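Two-arm bench kit from Jugah: a review after one month of use

By Marloes De Smet
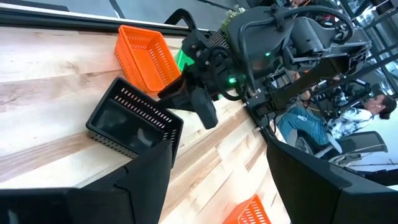
Orange and black baskets on the bench, seen past the fingers of one arm, with the second arm above them.

We got the Jugah kit in August and have been running it most days since. Several readers wrote in after the last issue to ask whether it suits a small workshop or a teaching room, so this item covers what comes in the boxes, how setup went, and what we would want changed before buying a second one.

Jugah sells the kit as a starter package for two-arm tabletop work. The buyer gets two arms with parallel grippers, a small camera for each wrist, mounting plates, power supplies, and a license for the control software, which is called Kokonano. The table and computer are not included. Our order arrived in 4 cartons. One of them needs two people to lift, and there is no mention of that on the delivery note.

Setup

Yanti Latuheru did most of the assembly. The printed guide is clear up to the point where the cables go on, and then it sends you to a web page that had not been updated for the current connectors. Support answered her email the next morning with the right drawing. After that, both arms were bolted down and moving before lunch.

Cable routing deserves some thought. The cables loop over the outside of the upper joints, and the length that comes in the kit leaves plenty of slack. If you place the arms close together, the loop on one can reach into the other's working area. We moved our mounting plates farther apart and lost a little shared reach in the middle of the table.

Calibration of the two arms to each other took 18 minutes the first time. It has to be repeated whenever a plate is moved, but not after a normal shutdown.

What we tried it on

Our main job for the kit is handling small plastic baskets of the slotted kind used for parts. We picked them because we have plenty and because they are awkward in a useful way. The rims are thin, the corners are rounded, and the slots give a fingertip something to catch on when you would prefer that it didn't.

We ran 276 basket moves over the month and kept a log. A move meant picking up a basket by the rim and setting it down in a marked area. The orange baskets gave us very little trouble. The black ones were harder. The gripper fingers are also black, and in the wrist camera view the edge of the finger and the edge of the basket can run together when the light is low. Near a bright window in the daytime, this was less of a problem. In the evening we added a desk lamp, and that helped.

Most of the failed moves were at the approach. The gripper came down a little to one side of the rim and pushed the basket along the table. Slowing the last part of the descent in Kokonano fixed most of these, and we now leave that setting on.

Software

Kokonano is easy to learn. You can guide an arm through a motion by hand, save it, and play it back with changes. The screen shows both wrist views side by side. What we miss is a good way to label saved motions. After a few weeks we had a long list with nearly identical names, and there is no search box. Jugah says folders are planned but would not give us a date.

Noise and space

The arms are quiet enough to talk over at normal volume. People can work at a desk in the same room without headphones. We do ask everyone to stay outside the reach of the arms while they are powered, and we marked the floor with tape.

Service and spares

Spare fingers are sold in pairs through Domholm, the regional dealer. Ours took nine days to arrive. A service plan is offered at 400 a year and covers one visit and all gripper parts. We did not take it. A school or a shop with nobody on hand to swap a gripper should probably look at it more closely.

We also asked for a quote on the comparable kit from Brusosent. It has a longer reach and comes with its own table, but the cameras are extra. We hope to have one on loan for a later issue.

For now we are keeping the Jugah kit on the bench. Readers who want the log of basket moves or our Kokonano settings can write to Yanti at the newsletter address, and she will send both.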